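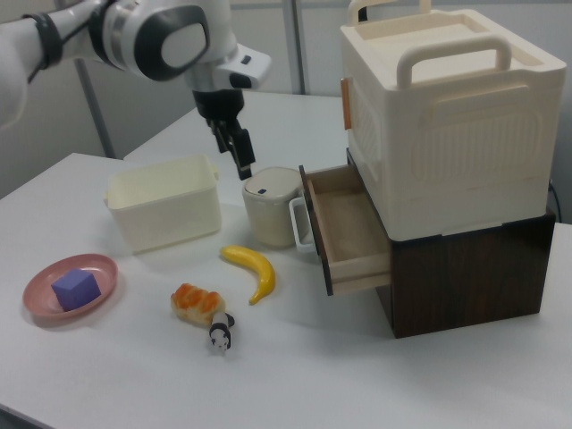
The practice table at Testlow has been up and running since we moved the returns desk to the back of the building, and I have been wanting to write about it for weeks. If you have walked past on your way to the break room you will have seen the arm, and you will probably have seen what it practices on too: a pink plate with a purple foam cube on it, a toy banana, a bread roll with a shiny brown top, a little black-and-white panda. Next to those are a small cream kettle, an open basket and a drawer in a light wood, pulled partway out. It looks like a yard sale, I know, and I love it! Those odds and ends are a pretty good stand-in for what comes out of a returns tote, where a soft thing, a slippery thing and a thing with a handle can all turn up inside the same minute.

Some background for people who joined us after the switch. Returns used to be the job that everyone rotated through and very few people asked for. Household goods come back to us in every kind of bag and box, mostly from the Ehlers stores, and each item has to be taken out, looked at, graded, and put in the right bin. The looking and grading is interesting work. The taking out and putting in is the part that gets you in the shoulder. A busy shift can bring in 3098 items, which was our number on the biggest shift so far, and every one of those was lifted twice by somebody's hand.

So the plan, when Pascal Hellwig first drew it up on the back of a packing slip, was to split the job. People keep the grading. The arm gets the lifting, or as much of it as it can manage, and whatever it can't manage goes down the side chute to a person. Pascal runs the floor side of the project and he was firm from the start that the chute had to be there from the first shift. He worked the old returns bench for years before he went into planning and he did not want anyone standing around waiting for a machine to make up its mind.

We have 2 stations live now. They run on Curik, the software that decides what to pick next and how to hold it, and the bin labels and grading screens are still on Zideo, same as before, so there was no new login to learn (a small mercy). The stations handle the easier totes, the ones with boxed goods and firm plastic. The mixed totes still go to the hand benches. What the practice table is for is getting the mixed totes ready to move over as well, and that is slow, careful, very enjoyable work.

I spent a morning there with Morag Cairns and came away with a full notebook. Morag was on the returns benches until last April and is now one of the people teaching the arm, which means she sets up the table, guides the arm through a task with the hand controller, resets everything and guides it through again. The usual round is 100 repeats of one task. Put the cube in the basket. Put the banana on the plate. Close the drawer. Then she shifts things around a bit and starts over, with the plate on the other side or the kettle turned so the handle faces a new way.

I asked if she got bored and she laughed at me. "You start noticing how you pick things up yourself," she said. "I'd never thought about how I take hold of a kettle. I go for the handle, but if it's facing the wall I go for the body and turn it first. I had to work that out before I could show it." She has started keeping a list of these. There is one about thin items lying flat, which you tend to slide to the edge of the table to get your fingers under, and a long one about bags.

I think this is my favorite thing about the whole project. The knowledge that the old bench crew carried around in their hands is getting used, and it is getting talked about, too. When we had only hand benches, a new starter would pick up the tricks by standing next to somebody for a few weeks. Now the tricks have names. People argue about them at lunch! There was a lively twenty minutes the other day on the right way to take a toaster out of a box with the foam still on it, with two of the night crew acting it out using a lunch pail.

It hasn't all been smooth and I don't want to make it sound that way. The first weeks of the live stations were noisy and stop-start. The arm would reach for a box, let go, reach again, and the person grading would be left with nothing in front of them and then three items in a row. Several people told us the rhythm was worse than doing it all by hand, and they were right. Pascal changed the layout so that there is now a short holding shelf between the arm and the grader. It evens things out, and you can take from the shelf at your own speed. That idea came from the evening crew, who had already rigged up something like it with an upturned tote.

The other thing people raised was the target. On the hand benches we had a rate per hour, and a few of you asked very reasonably whose rate it was going to be once a machine was doing part of the job. The answer for now is that graders at the stations have no hourly rate at all. We look at whether the grade was right, and that is it. We'll come back to this when both stations have been through a full busy season, and it will be talked through at the floor meeting before anything is changed.

On jobs, since I get asked in the hallway: the returns team is the same size as it was. Four people have moved from lifting to grading full time, and Morag and one other have moved to the practice table. The grading course is open to anyone on the floor, hand benches included, and you don't have to be on the returns team to sign up. It takes place on paid time in the training room. If you are worried about the screen side of it, come and have a go on the spare terminal first, it is a lot friendlier than it used to be.

A few of the differences people have told me about are small ones. The gloves last longer. The back corner is quieter than the old bench area, except when the compressor kicks in. One of the graders said she has gone back to playing the fiddle in the evenings because her wrists aren't sore any more, and I have thought about that one quite a lot.

Coming up next is soft goods. Cushions, towels, dog beds, anything that changes shape when you take hold of it. Morag reckons this is where it gets really good, and also where the chute is going to be very busy for a while. She is after things to practice with and would be glad of anything clean that you were going to throw out - soft toys, oven mitts, a hot water bottle cover, odd socks rolled into pairs. Nothing with glass or batteries in it please, and nothing bigger than a bread bin. There is a crate for donations outside the training room. The goal is 200 different items, so don't be shy, and yes, you can have your things back afterward if you put your name on them.

The practice table is also open for visits during the afternoon break. You can try the hand controller yourself, with Morag standing by, and it is much harder than it looks. I had four tries at getting the banana onto the plate. Pascal got it on his first and has mentioned it to me several times since. Wear your closed shoes, stay behind the yellow line until you are called forward, and leave your coffee on the shelf by the door.

Questions about the stations go to Pascal, and questions about the course or the donation crate can go to Morag or to me. The sign-up sheet for the next grading course is on the board beside the time clock, and there are still places on the early session.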